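Grellden cell, bin sorting: mixed household items, pick failures on flat and dark objects
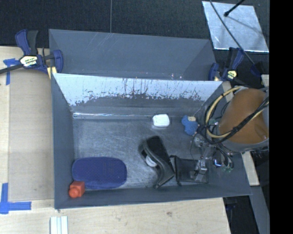

Issue 1000

Status: open
Component: grasp planning / suction and finger handoff
Reported against: Mekness release, November build
Site: Alon bench, two-bin layout

Summary
The tidy-up task asks the arm to empty the front gray bin into the one behind it, one item at a time, no item order given. Compact items go across without trouble. Flat black items do not. The rectangular pouch is the worst case, and it gets worse when it lies almost against the black shoe-like item, as in the layout attached to this ticket.

Steps to reproduce
Load the front bin with the pouch, the shoe-like item, the blue sponge-textured piece, the small white soap-shaped one and the red-orange block.
Start the task with a 60 second limit per item.
Let it run until the planner reports an empty bin or gives up.

Expected
Each item ends up in the rear bin.

Observed
Planner merges the pouch and its neighbor into one region and aims at the seam. After 3 failed attempts it marks the region as floor and reports the bin empty.

Comment 1
Checked depth first. Scuffs on the bin floor return more signal than the pouch does. The bright patch on the far wall also produces a false region, but the planner rejects that one correctly.

Comment 2
Raised the edge weight and reran. Pouch now separates in open floor, still merges when touching. Red-orange block in the corner picked on attempt 2 – wall clearance looks fine.

Comment 3
Venter asked whether this can be quoted as "sorts household clutter." Not yet. A person clears the same bin without thinking about it. Suggest "sorts separated rigid items" until the merge is fixed.

Next
Try a nudge move before the grasp. Keep the bin clamps where they are, calibration depends on them.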